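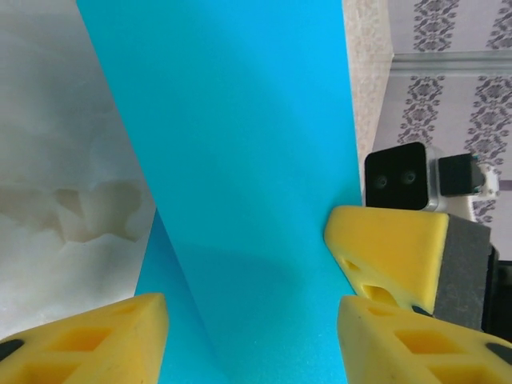
Koditik sample room, minutes, April
Present: Nour Rawashdeh (chair), Ah-rin Sun (notes)

1. Blue sheet. Thickness and supplier still not recorded. Sun to check the Berkon delivery note. The crease is to be measured at both ends before anyone flattens it.

2. Floor panel. The beige marble pattern stays for now. Rawashdeh would prefer a plain finish - quote from Janssen received, 400 for two panels, held over.
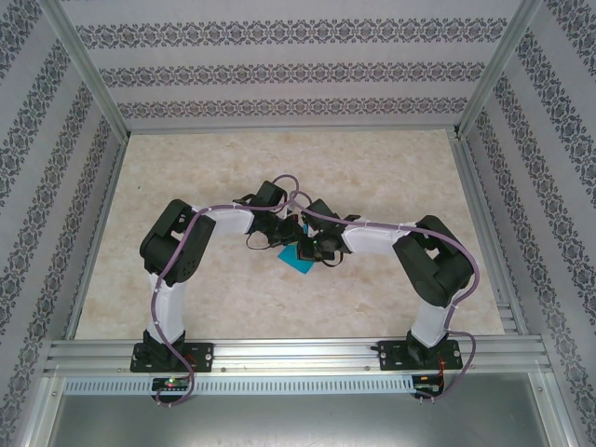 3. Walls. Grey and white paper kept on all three. Spare roll is on the Katent order, ref. 2747.

4. Folding trial. Sessions limited to 30 minutes. Sun to write up the fold sequence.

Closed 4.30 pm.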